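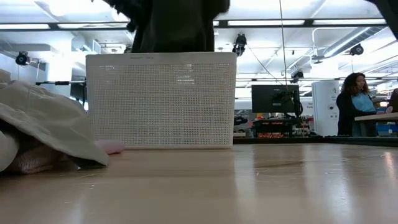 Guides > Cesska washer > First wash

Last updated: November
Print this page | E-mail this page

4. Slide the machine into its gap. Mine is 565 mm deep and I left a hand's width behind for the hoses (do this before you level the feet, trust me!).

5. Push the grey hose into the standpipe and open the cold tap slowly. Feel round both joints for drips.

6. Run the 2-hour Cotton cycle with the drum empty. I put in 500 ml of white vinegar, but plain water's fine.
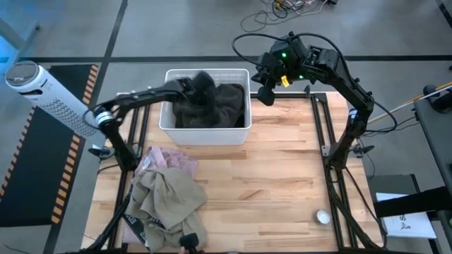

One reader in Fledbridge wrote that her tap joint only started weeping after the second wash, so she now checks it again a day later. Good idea, I've started doing the same.

CAUTION: Take the transit bolts out before step 6. All of them!

7. Now sort a small dark load, pockets emptied, and pick Mixed 30. 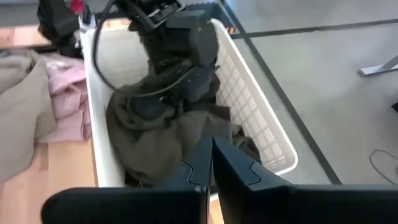

Can I use the quick cycle for the first proper load?
Better to wait until the Mixed 30 has finished and you've looked underneath for water.

8. Leave the door ajar afterwards.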